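Report on the Student Project "Drinks and Daily Habits in Wukow"

In this project we wanted to learn what students in our dormitory drink during a study day, and how much they spend. We gave a short paper form to 60 students in July.

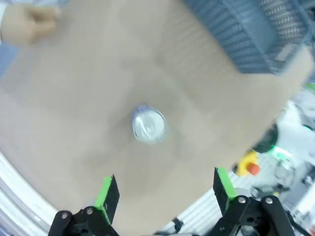

Most students wrote that they drink plain water in the morning. After lunch the answers change – many of them choose something sweet, mostly before an exam.

The shop on Kong Street told us that it sells some 2,000 drinks in one month.

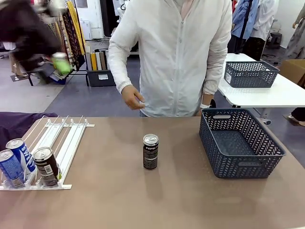

We did not expect that price is less important than taste. Students who live near the Lema canteen spend a little more, but our group was small and we cannot say why. Next time we would like to ask also the students from Adevbridge.

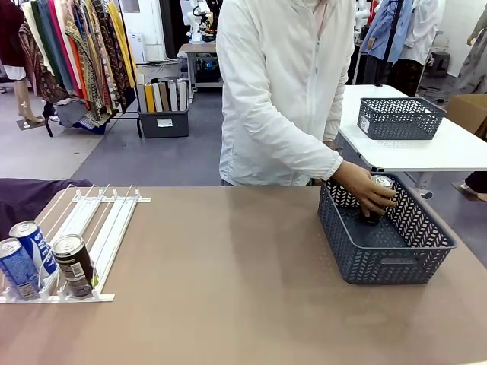
Figure 3. A can and a gray plastic basket.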